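Bavwood House is a guest house in the lakeside village of Vukčević, with 12 beds on two floors. Its owners, who trade as Skandinbridge, call it the oldest lodging in the district. The claim rests on a single undated ledger, and the travel writer Lionel Wragg has questioned it more than once.
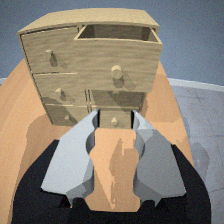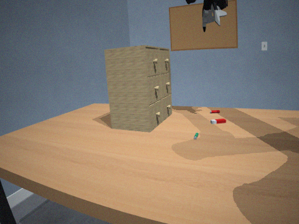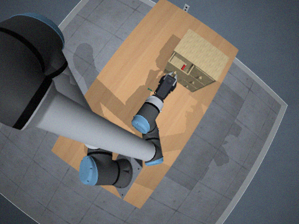
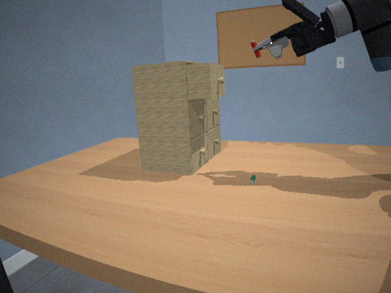 Room rates are set by season and are published each April. The advertised "lake view" applies to the upper floor only, and guests have complained that it is mostly a view of the boat sheds. The brochure also promises "handcrafted storage in every room" - a generous phrase, given that a small wooden cabinet with drawers, like the one on the table in the pictures, would meet it. No maker is named.

The house reported 1,228 overnight stays in its best year and 249 in its worst. Both figures come from the owners and have not been checked. Dragica Shehu, who managed the place for three summers, later said that day visitors were sometimes entered as guests.

A planned extension, Tustonine, was announced on 25 March 2022. As first described it would have added 100 beds, a number hard to square with the size of the lot. No building permit has been found.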